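Laundry tips from a fortnight with the Kerklow chore kit

Filed under: Washing and ironing
By Rakiya Iyamu

I've folded washing the same way since I was nine, so I didn't expect a pair of hand-held grippers to teach me anything about socks. They have! Kerklow hires them out as a home kit. You hold one in each hand, squeeze to close the fingers, and do your ordinary chores while the cameras on them record how it's done. The recordings go towards teaching household robots to handle clothes, and you get your own copies back through the Plurkach app, so you can watch yourself wrestle a fitted sheet from wrist height.

I took the laundry plan, which is £29 for two weeks with the postage included. There's a kitchen one too, and a friend in Ikville is on that and says the cutlery drawer is hard going.

What surprised me most was how much my fingers had been doing without telling me. I feel for a seam, I rub two layers apart, I tuck a thumb in – and with two flat pads you can't do any of it. You have to plan the fold before you pick anything up, and my folding by hand is much tidier for it. So these tips are for anyone hiring the kit, but most of them work perfectly well with bare hands.

Start with socks. They're small and stretchy, and they forgive a bad grip. Pick each one up near the toe, let the leg hang down, and you can see straight away whether the heel is twisted. Stripes are a great help because they show you which way the knit is turning. My plain navy ones took twice as long to match.

Put something matt underneath. A blanket or a carpet holds cloth still while you pull a corner over it, where a polished table lets the whole thing slide off after your hand.

Take T-shirts by the hem, never by the middle. Close on the very edge, lift until you have one long straight line, then lay that line down where you want the fold to be. If it's a print you care about, fold so the printed side ends up on top and it won't crease across the design.
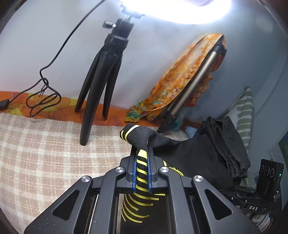

Black with yellow stripes, between the blue pads

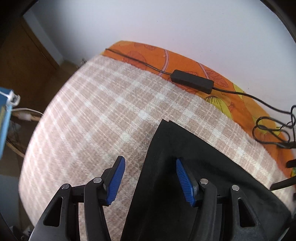
Fingers apart over the plaid blanket

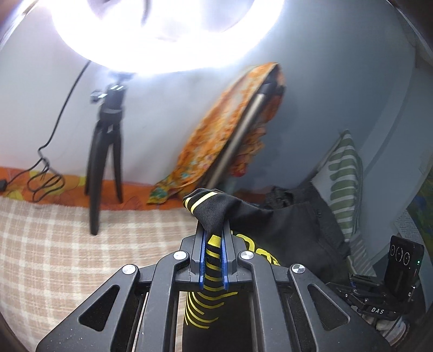
A striped sock, toe folded over the top 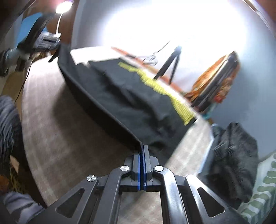 Black cloth, held by the hem

Next, light. Dark clothes are miserable to sort under one ceiling bulb, as anyone with school uniforms will know, and they're worse on a recording, where black on black turns into a puddle. Bring a lamp down to the side so the folds throw a bit of shadow. I do this for ironing now as well and I've stopped missing creases in the collars.

Keep cables out of your folding space. Push them right back to the wall before you start, and tie up the slack. A trouser leg will find a loop of flex every single time.

Work in short goes. The tools aren't heavy but your forearms will know about them, and I found 20 minutes was plenty before I started snatching at things. Have a cup of tea, swap to something you can do with your hands, and come back to it.

Save towels for the second week. They're thick, they spring open, and the pads want to take one layer when you need two. The trick I settled on was to fold the towel once, press along the fold with the closed fingers, and only then pick it up from the pressed edge. It works on jumpers too – lovely flat ones, they stack like books.

My best afternoon was a Thursday when I got through 44 pieces, pillowcases and all. In the first session I'd managed 13, and two of those were flannels.

A few grumbles. The app is slow to send your copies back, and mine often turned up the following morning. The instruction booklet is good on charging and poor on how to stand (feet apart, elbows in, work at hip height if you can). And I'd have liked a spare set of pads, which you can buy from Ezeani, Kerklow's parts shop, but they really ought to be in the box.

Would I hire it again? Yes, like a shot. I want another go at the duvet cover, which beat me completely, and the kitchen plan is booked for July. If you've found a way of turning a duvet cover the right way out with the grippers, please leave it in the comments, and say what size of bed it was.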